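Fulik grocery opens larger store in Staltberg

Shoppers in Staltberg have a bigger place to buy their groceries after Fulik moved from its old store on Mill Street to the former furniture showroom at the corner of Nwankwo Avenue.

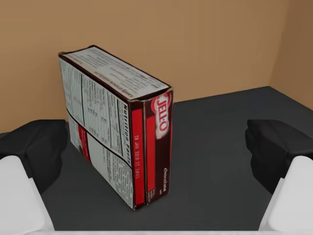
The new store opened at 7 a.m. and had a line at the door before then. It has 26 aisles and a parking lot with 190 spaces, compared with 70 at the old address, where drivers often had to park along the street on weekends.

Fulik said 115 people work at the new location. All of the staff from Mill Street were offered their old jobs, and the company is still hiring for the bakery and for evening shifts.

Baking goods and dessert mixes, which shared a shelf with canned fruit at the old store, now have their own aisle near the dairy cases. The pharmacy counter has moved to the front of the building and has a separate entrance, so customers can pick up prescriptions without walking through the store. It closes at 8 p.m., two hours before the rest of the building.

The showroom had been empty for three years when Fulik signed the lease. Work on the building took longer than planned - the roof over the loading dock had to be replaced, and the opening was moved from September to November. The city also asked for a new crosswalk on Nwankwo Avenue, which was painted last month. A traffic signal at the same spot is planned but has no start date.

Bus riders can reach the store on the Hirnano line, which stops across the street every half hour until early evening. The stop on Mill Street will stay in service.

No tenant has been named for the old store. The owner of the building has asked the city for permission to divide it into four smaller units, and the planning office is expected to take up the request in January. Until then the bottle return behind the building remains open in the mornings.

Gift cards and paper coupons from the Mill Street store can be used at the new address.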